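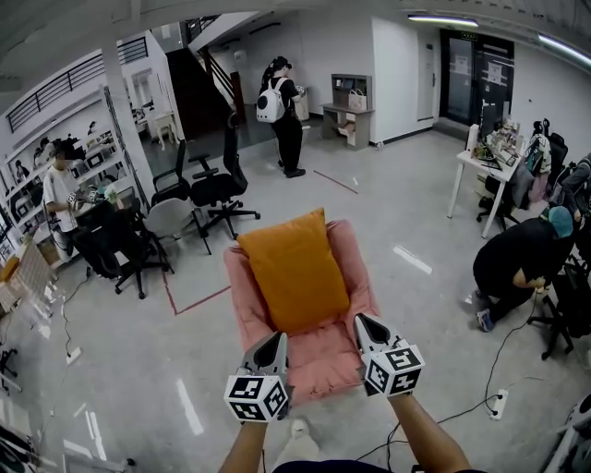
Working rules for hand-held gripper recording: revision 2

Wednesday, July 2, 2025

Revision 2 of the working rules for hand-held gripper recording is now in force at the Dasville and Mellor sites. It replaces the first issue, which was written when all recording was done at a fixed bench and said very little about floors, furniture or other people. The full text is in the shared documents folder under Tistel. What follows covers the clauses that have changed and the reasons for the larger changes, with some notes on how they are to be read.

Scope

The rules apply to any session in which a person operates a pair of hand-held grippers and the result is intended for the Tistel set. They cover bench work, work at floor level and the moving of soft furnishings. They do not cover the fixed arms at Mellor, which stay under the machine safety file, and they do not cover playback or labelling.

A session may take place in a room that is also in ordinary use. The first issue neither allowed nor forbade this, and the two sites had drifted apart: Dasville recorded in the open office, Mellor closed the room. Both are now acceptable, subject to clauses 4 and 5.

Clause 2. Marker cubes

Each gripper carries one marker cube near its base. The cube is to be checked at the start of every session and again after any knock or drop. The check has three parts. The cube must not turn or rock on its mount under finger pressure. Every printed face must be flat, with no lifted corner. No face may be marked, creased or covered with tape, including clear tape, which reflects the ceiling lights and spoils detection at shallow angles.

A cube that fails is changed complete. Re-sticking a single face is no longer allowed. In the May review, 115 recordings had to be set aside at Dasville, and a re-stuck face was the commonest cause. The faces had been put back straight to the eye but not straight enough for the solver, and the error did not show until the paths were compared side by side.

Left and right grippers are not interchangeable within a session. If one is swapped for a spare, the session is closed and a new one opened.

Clause 3. Grip on soft and large items

The first issue asked for a "firm central grip". For cushions, padded seats, bedding and similar items this was poor advice, and most operators ignored it. The new wording is as follows.

3.1 Large soft items are gripped at two points, one per gripper, at matching corners or edges.

3.2 Jaws are closed until the material is held, then no further. Full closure on padding hides the jaw tips and gives a false reading of jaw width.

3.3 An item resting on another item, such as a pillow on a seat, is either part of the task or removed before the start. The task card must say which. If it is part of the task and falls, the operator carries on and notes the fall in the log.

3.4 Items are slid or tilted unless the card calls for a lift. No item is lifted above waist height with the grippers alone.

Clause 3.3 has caused the most questions. The point is that a second item changes what the operator does with the first, usually by slowing the pull and keeping it level. Both kinds of recording are wanted, but they must be told apart afterwards, and the card is the only dependable place to do it.

Clause 4. Floor and cables

Coloured floor tape may be used to mark the working area. Where it is used, the task starts and ends inside the line unless the card says otherwise. Tape left over from an earlier layout is to be lifted or listed on the room sheet. A line which means nothing is a nuisance to the next operator.

Power strips and loose cables are to be kept out of the path of the operator's feet. Where they cannot be moved, the path is changed. Mats and cable covers are allowed, but they count as a change to the room and go on the room sheet. Operators working with both hands forward have a poor view of the floor directly below, more so when the item held is wide. Walking backwards while pulling furniture is limited to two paces, after which the operator stops and looks.

Closed shoes with a flat sole are required. Lanyards and loose sleeves are not to be worn, as both get in front of the markers.

Polished floors are permitted. They reflect the overhead lights, and in some positions the reflection is strong enough to lower the contrast on the downward faces of the cubes. If the tracking light goes amber more than once in the same place, move the task and record the move. Do not switch off half the room to cure it - uneven light is worse.

Clause 5. Other people in the room

People who are present but taking no part may carry on with their own work. They need not stand still or keep quiet. They must, however, have been told before the session begins, and must have agreed to be recorded. The agreement is kept with the room sheet and lapses at the end of the day. Anyone who comes in part way through is told at the door, and the session is paused until this has been done.

Non-participants keep at least one arm's length from the item being handled. They are not to pass objects to the operator or clear things out of the way during a take. If they need to cross the area, the take is stopped.

Faces are blurred at intake. Screens within view are to be locked or turned away before the start, as blurring does not catch them reliably. Paper on desks is treated in the same way. This is the clause most often missed at audit, and the room sheet now has a separate line for it.

Clause 6. Session length

A single spell with the grippers is limited to 25 minutes for bench work and 15 minutes for floor-level work, followed by a break of at least ten minutes. Bending forward with the arms out and a weight in each hand is tiring in a way that bench work is not, and the quality of the closing movements falls off before the operator notices. Kneeling is permitted and kneeling pads are held at both sites. Time spent setting up the furniture counts towards the spell.

Clause 7. What makes a recording acceptable

A recording is accepted if both cubes are tracked for the whole of the contact period, the task card matches what was done, and the room sheet is complete. A failed task is still an acceptable recording provided it is labelled as failed. Operators are asked not to discard failures on the spot. The first issue was vague here and a good deal of useful material was lost.

Of the 769 recordings submitted under the trial wording, 671 were accepted at first intake. Most of the remainder were returned for an incomplete room sheet and could be put right by the site. Tracking loss accounted for a smaller share, nearly all of it with one gripper passing behind the other during a turn. Guidance on turns has been added to the annex.

Equipment notes

The Vendora gripper bodies stay in service. Jaw pads are to be changed when the tread is no longer visible at the tip, or sooner if they leave marks on light fabric. Charging is done outside the working area. The older bodies, with the side-mounted switch, may be used for practice only and should be labelled to that effect.

Wipe the jaws between fabric items and food-related items. A dry cloth is enough for the cubes. Solvent lifts the print.

Changes to local practice

Sites may add to these rules but may not relax them. Local additions are to be written down and sent for filing with the main text, so that recordings from the two sites can be compared on a known footing. Mellor's rule of one spare gripper pair per room has already been filed in this way. Dasville's habit of starting a take with the jaws open and both cubes facing forward has been taken into the main text as clause 2.5.

Operators who were signed off under the first issue do not need to repeat the practical. They should read clauses 3 and 5 and sign the reading sheet before their next session. New operators take the full practical, which now includes one floor-level task with a soft item.

Room sheets printed before this revision lack the line for screens and paper and should be recycled.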